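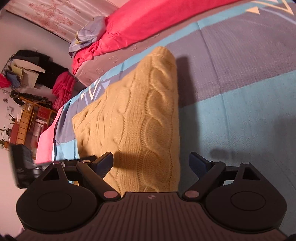

Yellow cable-knit sweater on the bed, gripper open at the wide end.

October, written up after the evening switch-on, finished at 22:40

Clenamdale lights trail, bench and site notes. Second test night.

Ran the full lower loop from the car park hut to the pond and back. 23 strings on the loop now, all on the Reinholz controllers. Came on at 18:30 from the timer, no manual start needed. Last year's timer drifted a few minutes each week so I will keep checking this one against the phone.

String 9 (the beech by the gate) was dead from the halfway point. Swapped the lead first, no change. Opened the joint box and found the inner seal pinched and green on one pin. Cleaned it, new seal, grease, back on by 19:10. Boxes 8 and 10 have the same seals from the same bag, so open both before the public nights even though they are working.

Pond section: the blue is too strong next to the warm white on the footbridge. Turned blue down to 28 per cent and it sat better from the bank. From the bridge itself it is now a bit thin. Left it for others to look at. If anyone changes it, write the old value on the card inside the lid, please. I spent a good while last week guessing.

Dimetti projector on the barn wall. Focus fine in the middle, soft on the left third. The stand had sunk on that side. Put a paving slab under the foot and it came good, but the slab rocks. Needs a proper board. The snowflake loop still has the jump at the end where it restarts – I have the file on the bench machine and will trim it there.

Power. Total draw on the lower loop measured 988 watts with everything on and the projector off. The spur is happy up to 2000, so there is room for the Kultar arch, but I would not add the arch and the tea hut urn on the same spur. Urn goes on the barn supply. Labelled the sockets in red tape.

Path lighting: walked it with a torch off. Two dark patches, one at the steps behind the ticket hut and one where the path bends after the willow. The steps matter more. There are spare bollard lights in the store, lower shelf, in the crate marked GARDEN. I think four of them work.

Sound: not tested. The speaker cable to the willow is still coiled in the store.

The Kultar arch came with nearly all its clips. Short on the left leg. Cable ties will do for the test, proper clips before opening.

To do next session
Open joint boxes 8 and 10
Board for projector foot
Trim snowflake loop
Bollards at steps, then the bend
Run speaker cable
Arch up, measure draw again with it on
Bring the long ladder back from the top field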